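Villaseñor Wallpaper, Lultham
January 2023

A thread on hanging plaid wallpaper. We get more calls about plaid than any other pattern, mostly from people who are halfway up the wall and stuck. Long one, so mute if you don't care.

Plaid is harder than florals. A vine that's a quarter inch off will pass. A stripe that's a quarter inch off gets seen from the doorway, and with plaid you have stripes going both ways.

Start with the walls. Put a level on them before you order anything. Most older houses in Lultham have at least one corner that leans, and the ceiling line is usually worse than the corners.

If the ceiling slopes, a horizontal stripe right under it will show the slope. Pick your starting height so the top edge lands in a pale part of the pattern. White or cream is best.

Check the repeat on the label. The Sokcombe plaids have a large repeat and you lose a good piece off every strip. If the store's calculator doesn't ask for the repeat, don't trust the number it gives you.

Buy every roll at once and check that the run numbers match. We had a customer come back in May for one more roll and the run was gone. The new one was close, but the teal was off and it showed.

Pulling down old paper first? Score lightly, warm water, wide knife, wait longer than you want to. Then wash the wall. Old paste left behind will mess with the new paste.

Prime. Yes, even if the wall looks fine. Use a wallpaper primer, the white kind, if your plaid has a light ground. Dark patches come through pale paper.

Paste: we use Raduto in the shop and on jobs. Mix it, let it stand, stir it again. Lumps under a thin paper never go away.

Don't start in a corner. Drop a plumb line a little less than a roll's width out from it and hang the first strip to the line. Corners are not straight enough to work from.

Cut the first strip long at both ends. Lay it face up on the table, slide the next one alongside until the bars line up, then cut. Write a small number on the back in pencil and an arrow for which way is up. Plaids often look the same both ways up until they're next to each other on the wall.

Inside corners: never wrap a full strip around. Cut it so a narrow bit turns the corner, then start the next wall with a fresh plumb line and overlap. You will lose a sliver of the pattern there. Everyone does - put it in the corner people see least.

Someone asked if a light multicolor plaid is too much on more than one wall. Depends on the ground color. With plenty of white between the stripes it holds up fine. Teal, pink, orange, purple, yellow, green and blue over white, on the back and both sides, with a pale beige marble pattern for the floor:
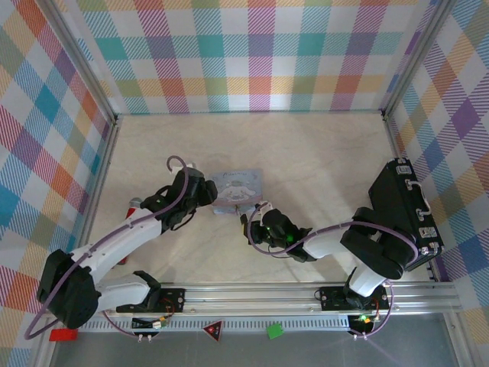 Villaseñor Wallpaper, Lultham

If you want a plaid with a patterned floor, keep the floor pale and let the walls have the color. Beige, light gray and off-white all work. I'd skip a checkerboard tile.

Small rooms are fine for this too. Powder rooms and closets especially. Furniture covers less of the wall than you expect, so don't count on a dresser to hide a bad seam.

Smooth from the middle out with a brush or a soft plastic tool. Wipe paste off the face right away with a damp sponge, then rinse the sponge. Dried paste is shiny and it shows most on the light stripes.

Change the blade in your knife more often than feels reasonable. A dull one tears damp paper, and the tear will run right along a stripe.

Keep the offcuts. Roll them up, write the room and the run number on the outside, and put them somewhere dry.

Sample books for the Sokcombe plaids are on the counter and you can borrow one overnight. Please bring them back - we're down to 2.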